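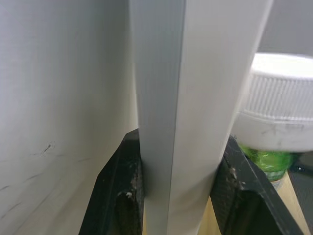
Last modified: July

Figure 2. Wrist view during a hold. The creased white item narrows slightly where the fingers squeeze it. Pale specks can be seen on both fingers.

4 Where it went wrong: the grip that thought it was fine

I'd planned for this section to be a short one. The Prondmont tabletop runs were meant to be the easy part of the study, the bit where we show that the arm can pick up light, floppy household things and move them past other household things without drama. We logged 1020 grasps. Of those, 189 ended in what I'm going to call a silent loss, and most of this section is about them, since I spent far more of my spring on those than on the rest put together.

4.1 What a silent loss is

A normal failure is easy to live with. The fingers close, they meet each other, the controller notices that the gap is smaller than anything on the object list, and the arm backs off and tries again. No harm done (apart from the time it takes). A silent loss is different. The fingers close on something, the force reading settles, the controller says "held", and the arm lifts and sets off across the table. Somewhere along the way the item slides down or twists out, and the controller goes on saying "held" the whole time! In the log the grasp looks perfect. You only find out at the far end, when the release step opens the fingers over the drop zone and there's nothing there to release.

The first time I saw it I thought the logger had mixed up two runs. I went back and checked the clock on the arm against the clock on the logging machine, and they agreed. Then I blamed the force sensor, swapped it for the spare, and got exactly the same thing on the next batch. I was a bit cross by then.

4.2 Tall, creased, light things

The losses bunched up very strongly by item. Bottles hardly ever went missing. Anything stiff and round was fine. The trouble came with tall, light things that have a fold running down them, like the one in Figure 2, where one face sits in shade and the other catches the light. A fold like that is stiff along its length and soft across it, so when the fingers press in from both sides the item gives way a little and then pushes back. The push back is what fooled us. Our controller (the Ellow build, with the settings left as they came) takes a steady force as the sign of a good hold, and a springy fold gives you a beautifully steady force for as long as you keep still.

Then the arm moves. The fold opens up or rolls over to one side, the contact patch shrinks, and what's left is a thin strip of contact at each finger. The force drops for a moment and the controller does what it has been told to do, which is squeeze harder. I had set the ceiling at 15 newtons, and on these items it would happily go all the way up there. Squeezing a fold harder makes it collapse more, so we were helping it along.

4.3 Dirty fingers

I should have looked at the fingers much sooner. They're matt black, so pale specks stand out on them very well, and you can see plenty in the figure: clustered low down on the left finger by the shallow recess, and scattered over the right one, where the surface looks smudged as well. I must have watched hours of that view without it bothering me. Leonor Rocha walked past my screen one afternoon, a bit after 3 pm, and asked when I'd last cleaned them. I didn't have an answer, and the lab book didn't either.

So we ran the creased items again in pairs, one run with the fingers as they were and the next straight after a wipe with a lint-free cloth. Cleaning helped. It didn't cure the problem, and I want to be plain about that, because my first draft of this section had it as the whole explanation and Leonor (rightly) crossed that out. With clean fingers the item tended to stay put through the lift, but it could still go on the sideways move, particularly if the arm started off with a jerk. With dirty fingers it could go at any point. My reading is that the fold is the main fault and the dust takes away whatever margin you had left.

I can't say from these runs where the dust came from. The table, the items and the general life of a busy room are all candidates, and we didn't sample any of it.

4.4 Why the camera didn't save us

The obvious question, and both people who read an early copy asked it, is why the wrist camera didn't catch the drop. We do have a visual check. It looks for a large pale patch between the fingers and compares that with the patch seen when the fingers closed. Now look at what else is in the view: a big, smooth white surface filling nearly all of the left-hand third, and a white bottle cap on the right, just behind the item. Take a white item out of that view and there's still an awful lot of white left. In the worst runs the check matched on the neighbours and passed them as the held item, and it did so with a high score.

I'd tuned the check on a plain table with nothing else near the arm. It was quick, it gave lovely numbers, and I shouldn't have trusted it for cluttered runs. We've since changed it to follow edges close to the fingers and to ignore anything that slides past as the arm moves. Things held in the grip stay still in a wrist view while the rest of the table goes by, so this is a much better test than colour.

4.5 What we changed, and what we didn't

After the pick there's now a small wiggle. The arm lifts, stops, tips the wrist one way and back again, and checks whether the finger gap has shifted by more than 2 mm. If it has, the arm puts the item down again and tries from a different angle, ideally with the fingers on the flat faces and well away from the crease. The force ceiling is lower for anything marked as foldable. Wiping the fingers is on the start-up sheet, with a box to tick.

We left the finger shape alone. Softer pads would probably help, and the Hennessy pads we borrowed for a day felt promising, but I didn't have enough runs with them to say anything I'd stand behind. I also haven't tried any of this on the Andesix arm, which closes faster and may well behave differently with springy items. The raw logs still carry the original "held" labels for the lost grasps. I've added a second column with the corrected ones, so please use that column if you're working out success rates from our data.

15 shares
2 comments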